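How do you split your week between contract work and your own game?

Tarek Kamel
Posted in Running a Small Studio

Hi everyone, long-time reader here and finally working up the nerve to post. There are two of us, me on code and design and my partner on art, and we've been working together under the name Zenmont since last November. Most of what pays the rent is contract work for a company called Trelmont that makes reading games for elementary schools. They're lovely people, they pay on time, and I have no complaints at all about them.

The trouble is our own game. It's called Okonkwo, after the family in it, and it's a slow little puzzle game set in a repair shop. We have a playable first chapter that we're both really proud of, and then a big empty folder where chapter two ought to be. Every time we set aside a few days for it, Trelmont sends over a change list, and of course the change list wins, and by the time we get back to our own code I've forgotten why half of it is the way it is. Last time I spent a whole afternoon figuring out a save system that I wrote myself!

We've tried giving our game the evenings, and that lasted maybe a couple of weeks before we were both too tired to be nice to each other. We've tried alternating weeks, which sounded great until the first week that was supposed to be ours had a Trelmont delivery right in the middle of it. We have $3,000 put aside that isn't spoken for, so I've wondered about just saying no to the next contract and going full speed for as long as that holds out, but it wouldn't be very long.

So how do the rest of you do it? Do you go by days, by months, by whoever is shouting loudest? And if you've told a client you're only available part of the week, how did you word it without sounding like you'd lost interest? I'd love to hear from anybody who has been through this, even if it went badly. Thanks for reading all of this.

Hala Abdelaziz

Hi Tarek, and welcome! I could have written your post myself a few years back, right down to the save system.

I've been doing contract games for seven years and shipped one of my own in that time, a gardening game called Emell, so take this as coming from someone who is slow but did get there in the end. The thing that finally worked for me was giving my game the mornings. I don't open email or the client's chat until 1 p.m., and everything before that belongs to Emell (or now to whatever comes after it). I'd tried whole days before that, same as you, and a whole day is so easy to lose. Somebody has an emergency and there goes the day, and you tell yourself you'll make it up later, and you don't. A morning is small enough that most emergencies can wait for it to be over.

On how to word it, I worried about that for ages and then my client barely blinked. I wrote something like, "Starting next month I'll be at my desk for your project from 1 p.m. on, and anything you send in the morning will be the first thing I look at after lunch." That was it. I didn't explain what I was doing with the mornings and they didn't ask. I did lower my weekly hours on the invoice to match, so please do the arithmetic on that first and make sure you can both live with it.

The other thing I'd look at is the change lists themselves. Are those in your contract? My early agreements just said I would "make revisions," which meant I made revisions forever. Now I put in two rounds for each delivery, with anything after that billed by the hour and scheduled when I have room. It's amazing how much tidier the lists got. People read the build properly the first time and send everything together, where before I'd get a trickle of notes for weeks. If Trelmont are as nice as you say, I'd bet they would be fine with this at your next renewal, and it might win you back more time than any calendar trick.

As for forgetting your own code, I keep a plain text file in the project folder, and the last thing I do each morning is write down what I was in the middle of and what I'd planned to try next. Just a few lines, spelling mistakes and all. Yours could be shared between the two of you, so your partner can see that you're stuck waiting on the shop counter art or whatever it is. I also leave something easy and a bit fun unfinished on purpose, so there's a nice way back in.

Please don't spend the savings on a sprint. I did that once. I got a lot done for a short while, and then I took the first contract that came along because I was frightened, and it was a horrible one. If you do want to use some of it, maybe pay for a piece of work neither of you enjoys, like sound or the store page.
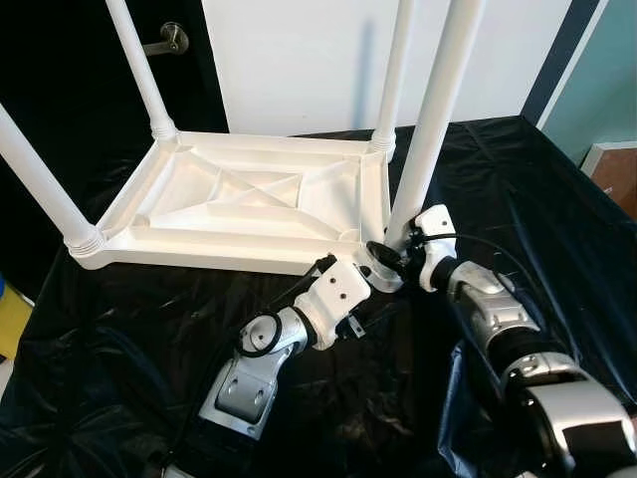
The white plastic table, legs up.

Anyway, your repair shop game sounds charming and I'd happily play the first chapter if you ever want a fresh pair of eyes. Good luck to you both!

pixelmarsh

Just quit the contract. You'll never finish otherwise. I gave myself a month and got a whole demo done. Never put it out though, so maybe ask somebody else.

Tarek Kamel

Thank you both! Hala, I read yours out loud over dinner and we're going to try the mornings. I went back and checked our agreement, and it says "reasonable revisions" with no number anywhere, so I guess I have a phone call to make before we renew. The notes file is already started, and the first entry is a very long apology to myself about the save system. I'll send you a link to chapter one once I've fixed the drawer that won't close.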